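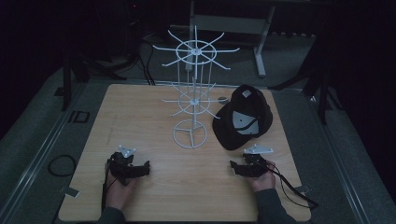
Wire display rack and black cap on a light wood-grain table.

The Annual Count Should Be Retired
Naima Ouazzani
August 9, 2018

Most small retailers still close for a day once a year, print a list of everything they are supposed to own, and walk the floor with it. The practice is defended as prudent. I think it is a poor use of a day, and that shops carrying fewer than 3,000 stock codes should replace it with short counts spread across the year.

The annual count answers one question, which is what the stock was worth on a given date. An accountant needs that figure. The person placing next week's order needs a different one: whether the quantity on the screen for a given item is correct this morning. A count taken in April says little about that by the end of summer. Every sale keyed to the wrong size, every return put back under the wrong code and every short delivery signed for in full has been adding to the difference in the meantime.

Those errors do not cancel. In the total value of the stock they may come close to it, and this is why an annual count can look good on paper. A shop that is over on one color and under on another will report a small net variance. At the level of the single item, both records are wrong. One leads to an order that was not needed, the other to a customer being told that something is in the back when it is not.
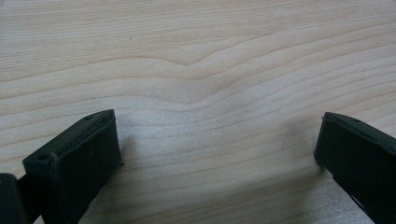
Net variance is therefore the wrong measure, and I would drop it from the monthly report. The useful measure is the share of item records that match the shelf exactly, with a tolerance only for goods sold by weight or length. It is a harsher number. Owners who see it for the first time tend to question the counting method before they question the records.

The alternative is well known in warehouses and needs little adapting. Sort the item list by units sold. Count the fast sellers often, the middle group less often and the slow ones a couple of times a year. Each morning before opening, one person takes a short list, counts those items and enters the result without seeing the expected quantity. That last condition matters more than the schedule. A person who can see that the system expects 7 will find 7, particularly if the seventh is supposed to be on a high shelf.

Salim Kariuki ran the stockroom at Strickland when I was doing the books there, and he argued against this for as long as I knew him. His case was that a daily count is easily skipped. A closed door and a full crew force the work to be done; a list on a clipboard does not. I accept the point about discipline. I do not accept that the remedy is to do the work once a year. A skipped list is visible the next day and can be made up. A badly counted aisle in an annual exercise stays in the records until the following year, usually with a signature under it. 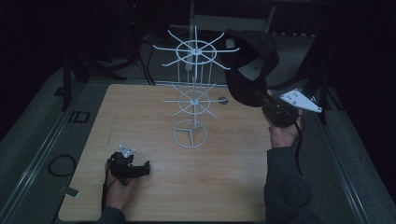 Black baseball cap and white wire display stand.

The other objection is cost, and it is generally calculated wrong. Staff hours for daily counting are added up over twelve months and set against a single day's wages. The lost day of trade is left out, as are the days spent afterward tracing variances that are by then too old to trace. At Strickland we spent two weeks on the tracing alone and wrote off most of it as unexplained. When a count is a few days behind the error, the delivery note is still in the tray and the person who signed it usually remembers the box.

Software is a smaller part of this than vendors suggest. I have used Clenia and Konard. Both will generate a count list, and both display the expected quantity by default. In each case the setting that hides it is several menus down. It should be the default, and I have written to both companies to say so. A shop with neither product can do the job with a spreadsheet and a column that stays hidden until the entry is made.

There are cases where a full count is still right: a change of ownership, a move to new premises, or a first year in which the records are too poor to correct piece by piece. Some lenders also require one. For those, close the doors and do it properly — two people per section, the second working blind from the first.

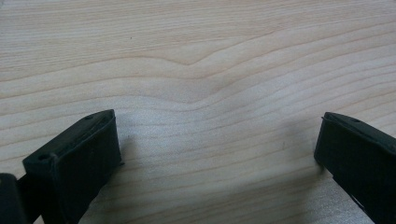

Light wood grain, seen close up.

For everyone else, the sensible step is to ask the accountant what evidence would be accepted in place of the year-end count. In my experience a complete log of daily counts, with corrections dated and initialed, is often enough. Get the answer in writing, and start the log before the current year closes so that the first full period has no gap in it.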